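Reading Kidney Scans by the Numbers
June 21, 2020

Software trained on routine kidney ultrasound can flag early scarring that standard blood tests miss, according to a study run at three clinics in Prustberg. The program, called Restel, was tested on scans from 342 adults with high blood pressure.

Restel measures the thickness and brightness of the outer kidney layer at 23 points, then assigns a score. Patients in the highest group lost kidney function faster over the next 12 months than those in the lowest, even when their starting blood values were the same.

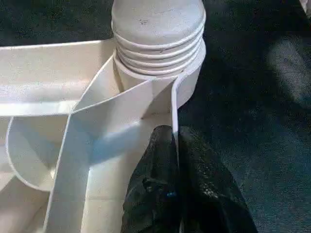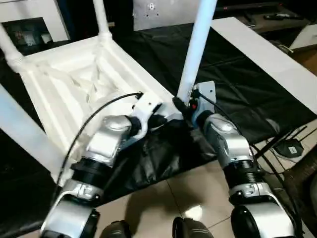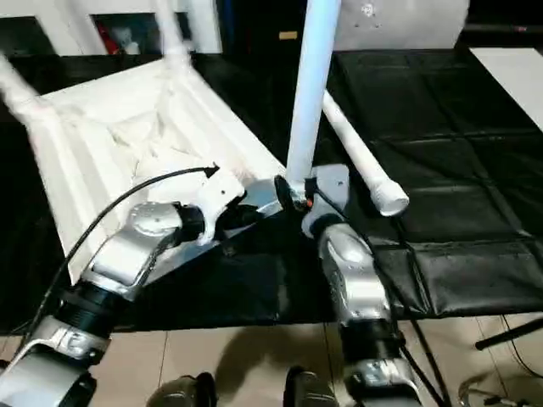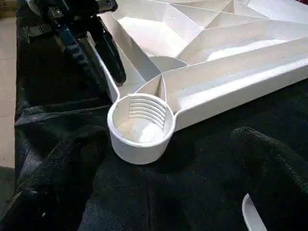 The score does not replace a biopsy. It cannot tell scarring caused by high blood pressure from scarring caused by diabetes, and it performed poorly in patients with cysts. Those scans were read by hand at the Mellard clinic.

Image quality was a further limit. Older machines produced grainy scans, and 23 patients had to be scanned again.

A larger trial is planned for October at the Skov hospital group. It will include patients already taking drugs that protect the kidneys, who were left out of the first study.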